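Getting your first wrist-view run out of the Irnumora kitchen pack

I've had the Irnumora simulator on my desktop since February, and the kitchen pack is the add-on I keep telling people to try. You get a furnished room, a two-armed robot and a stack of chores, and you can have the thing moving on a quiet Thursday evening. The manual is thin on the order of the steps, so I've written down the one that works for me.

1. Install and load

Unpack the kitchen pack next to your main Irnumora folder (not inside it!). Start the program, choose Rooms, then Kitchen. The first load is slow while it builds its cache, around 610 seconds on my old machine. After that it's quick.

2. Turn on the wrist view

Open Views and tick Wrist. Do this before you touch the arms – you'll steer far better once you know what the gripper is pointing at. Swing the wrist slowly until you find some furniture.

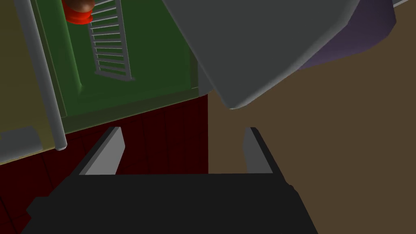 Wrist view with the fingers open. The white rack in the green compartment makes a handy landmark.

If everything looks tilted, leave it alone. The view turns with the wrist, and you get used to it surprisingly fast. Chiyo Kudo, who got me into this pack, flies almost entirely by wrist view and she's scarily good at it.

3. Set your open position

Under Gripper, drag the slider to fully open and press Store. Then find an edge between two colors and keep it between the fingers. It's a lovely simple way to practice small sideways moves, and you'll feel the speed setting right away. I like 300 for practice and 2000 for crossing the room.
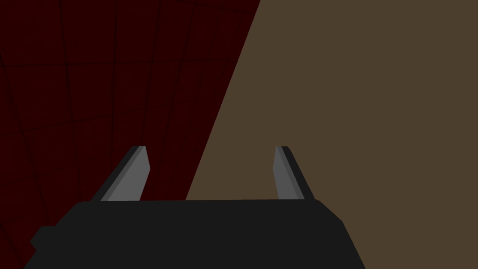 Open fingers, with the line between the dark red tiles and the plain brown surface to steer by.

4. Bring up both arms

Switch to the body view and select Both under Arms. Raise them a little at a time, one and then the other, and keep an eye on the gap between the wrists. 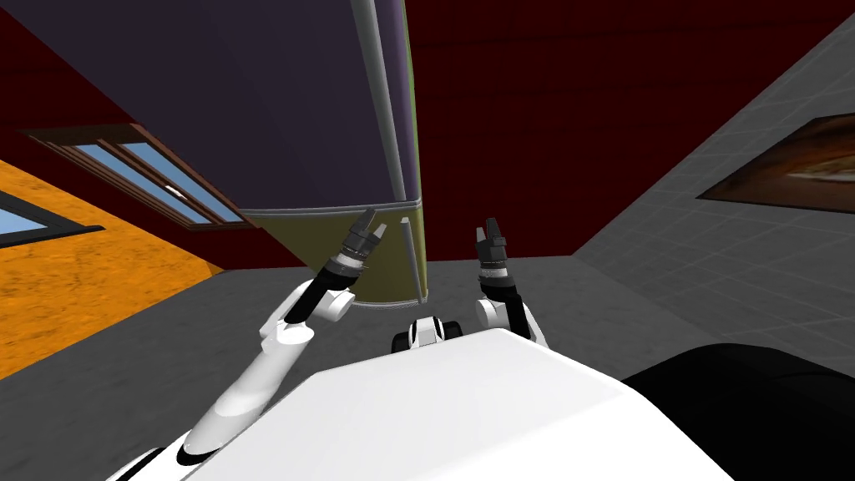
Mirror mode is great fun at this point: one stick drives both arms, and small corrections go in with the shoulder buttons. I'd turn it off again before any real task, as it's easy to forget and send the second arm somewhere silly.

5. Record a run

Go back to the wrist view, press Record and make one slow pass. The step limit is 3000 out of the box, plenty for a first try. Name the run before you save or it will overwrite the last one (ask me how I know).

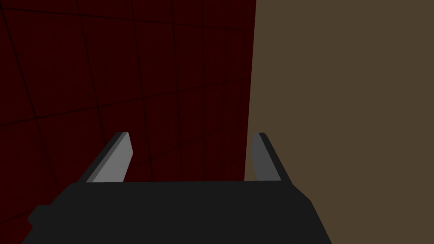 Play it back at half speed and watch for jerks at the start of each move. If you see any, raise Smoothing by one notch and record again. Saved runs go in the Runs folder as plain files, so you can copy them to another machine and load them from the same menu.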